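# Skornel 15mm walker: hip joint won't seat, resin batch 4

Opened 05/01/2026 by Lensa Fikre, Gruvodport bench log

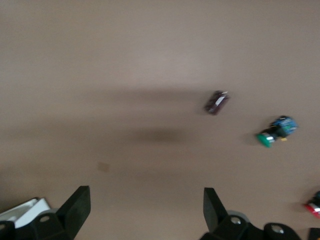
*Tabletop with a small dark maroon block and a green-capped pushbutton.*

**Status:** fixed on my end, leaving open for the mold question

**Kit:** Skornel scout walker, 15mm, resin body with metal legs

**Rules set in use:** Dalen (second printing)

First off, I love this kit! The panel lines are crisp, the little hatch on top is a joy, and the metal legs have real heft to them. I've built plenty of 15mm walkers and this is the one I keep picking up and turning over. So please read everything below as coming from a fan.

**The problem**

The left leg won't go all the way into the hip socket. It stops with a gap you can slide a sheet of card into, and the whole walker leans to one side like it's listening at a door. The right leg drops in perfectly. I opened a second kit from the same batch and got the same thing on the same side, so I don't think it's a one-off miscast.

**What I tried**

1. Washed both bodies in warm water and dish soap, scrubbed with an old toothbrush, let them dry overnight. No change to the fit, but the primer went on beautifully later, so I'd do it anyway.
2. Filed the peg on the metal leg. Helped a tiny bit. I stopped when I started losing the flat side of the peg, which you need for lining up the foot.
3. Swapped legs between the two kits. Both left legs fit badly in both bodies. Both right legs fit great. That was the fun part, I felt like a detective!
4. Hot water dip on the resin body to relax the socket. Not recommended. The socket didn't budge and the gun barrel went a bit banana (it straightened fine with a second dip and a cold rinse).
5. Shone a flashlight into the left socket and found a ridge of resin right at the bottom. It's the same color as everything else and really easy to miss.

**The fix**

A hand drill and a 2 mm bit, turned slowly by hand, straight down into the socket. Three or four twists and the ridge came out as dust. Blow it clear, dry fit, and the leg clicks in with a lovely little snap. Wear a mask for this and wipe the bench with a damp cloth when you're finished. Resin dust is nasty stuff.

I glued with thick superglue and left the walker on its back until it set. It stands dead level now. I did the second kit the same way and it took me less time than finding the drill.

**Still open**

- Is the ridge in the mold itself, or did it creep in with this batch? My older Skornel walkers, bought before the new boxes, don't have it.
- Could a line about checking the sockets go on the assembly sheet? There's lots of room under the decal diagram.
- Small and separate: the Dalen card in my box says the walker has a move of 21, but the points chart in the book has it in the slow column. I've been playing it as slow. My opponent would like it in writing.

**Reply from Inell support (pasted in)**

> Hi Lensa, thank you for the flashlight tip, we found it straight away on our shelf stock. The ridge is on the left socket only and we've passed it to casting. We'd be happy to send two replacement bodies if you'd like them. For the card, please use the points chart for now. The fix will be in the June update.

**My follow-up**

No replacements needed, both of mine are built and already have their base coat on! Please save them for someone without a drill. I'm working toward a 3,000 point army for the club campaign, so I'll be buying more of these either way, and I'm very happy to test a body from the corrected mold if you want another pair of eyes on it.

Slow column it is. I've told my opponent, and he's thrilled.

Next up on the bench is the hauler from the same range. I dry fitted it last night and every part went together first try.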